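Lidside abre o código do seu planejador para dobrar roupa

A Lidside, pequena empresa de software sediada em Aresdale, liberou em agosto a nova versão do Clakdale, o pacote de planejamento e controle que vem desenvolvendo para manipulação de tecidos com duas garras, e desta vez com uma novidade que muita gente pedia na lista de discussão: o código do planejador, que até agora só circulava entre parceiros, passa a ser aberto. Quem acompanha o projeto desde as primeiras versões (e são muitos os leitores que nos escrevem sobre ele, o que nos deixa sempre contentes) vai notar que a mudança é grande, a começar pela maneira como o programa decide onde pegar a peça.

Nas versões anteriores, o planejador escolhia um ponto de pega por vez, executava o movimento, olhava de novo e só então pensava no ponto seguinte. Funcionava bem com toalhas e panos de prato, mas com camisas a coisa se arrastava, e as mangas, principalmente, davam um trabalho danado. Agora o Clakdale procura os dois pontos de pega ao mesmo tempo, um para cada garra, e já os avalia em conjunto, levando em conta a distância entre elas e o caminho que cada uma ainda terá de percorrer até o fim da dobra. Se os caminhos se cruzam, o par é descartado antes de qualquer movimento.

"A gente passou muito tempo tratando as duas mãos como se fossem dois robôs que por acaso moram na mesma mesa", conta Aisling Ní Chonaill, responsável pela parte de planejamento, numa conversa comprida e muito simpática que tivemos por telefone. "Quando juntamos tudo num problema só, o código ficou menor. Eu apaguei um módulo inteiro numa tarde e fui para casa feliz da vida!"

O modelo de percepção também foi treinado de novo. São 3.000 demonstrações gravadas com garras de mão, das quais 2.765 entraram no treino depois da triagem; as demais foram postas de lado por falhas de sincronização entre as duas câmeras ou por perda de rastreamento no meio da gravação. A lista das gravações excluídas acompanha o pacote, com o motivo anotado ao lado de cada uma, coisa que agradará bastante a quem já tentou reproduzir resultados alheios e ficou adivinhando o que tinha sido cortado. O conjunto abrange 59 peças de roupa, entre camisetas, camisas de botão, calças e alguns casacos finos.

Aatos Leinonen, que cuida do controle de baixo nível, dedicou-se sobretudo ao atraso entre a imagem e o comando. O sistema antigo supunha um atraso fixo, medido uma vez na instalação e depois esquecido num arquivo de configuração. O novo mede o atraso continuamente e desloca a trajetória no tempo para compensá-lo, de modo que as garras fechem quando de fato chegaram ao tecido. A previsão cobre 12 passos à frente e é refeita a cada nova imagem. Leinonen explica que experimentou horizontes mais longos, mas o tecido muda de forma depressa demais para que os últimos passos sirvam de alguma coisa, e o computador perdia tempo calculando movimentos que acabavam jogados fora. 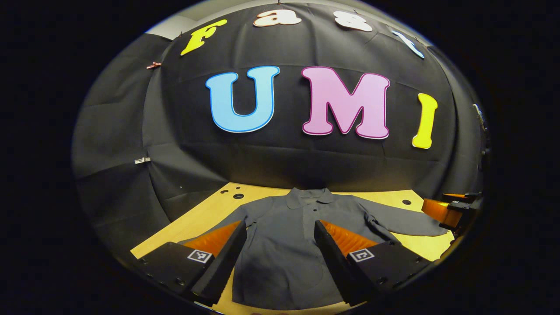 Outra parte que mereceu carinho foi o visualizador. Antes era preciso abrir três janelas para acompanhar uma gravação, uma com o vídeo, outra com a trajetória e uma terceira com a abertura das garras, e mantê-las alinhadas exigia certa paciência. Agora fica tudo numa tela só, com uma linha do tempo comum, e dá para marcar um trecho ruim com duas teclas e mandá-lo direto para a lista de revisão. Ní Chonaill diz que foi o pedido mais repetido pelos usuários e confessa que ela mesma vinha reclamando disso nas reuniões havia um bom tempo.

Entre os primeiros a experimentar a versão está o laboratório Jääskeläinen, que já usava o Clakdale com peças pequenas e ajudou a testar o novo formato de arquivos. A conversão das gravações antigas é feita por um script incluído no pacote. Convém guardar uma cópia dos originais, pois o conversor escreve por cima do índice, e a equipe ainda pretende mudar esse comportamento.

Restam algumas pendências, todas listadas na página do projeto. Golas rígidas continuam confundindo a estimativa de orientação, tecidos muito brilhantes pedem ajuste manual da exposição e o planejador ainda não sabe desistir: quando nenhum par de pontos é aceitável, ele segue procurando até que alguém interrompa o processo. Uma correção para esse último caso já está em revisão e deve sair na próxima atualização menor.

O código, os pesos do modelo e a documentação podem ser baixados na página da Lidside, que mantém também uma lista de discussão aberta para dúvidas de instalação. A equipe pede que os relatos de erro venham com o arquivo de registro completo e, se possível, com a gravação que causou o problema. Contribuições para a tradução da documentação são bem-vindas, e a versão em português já tem os dois primeiros capítulos prontos.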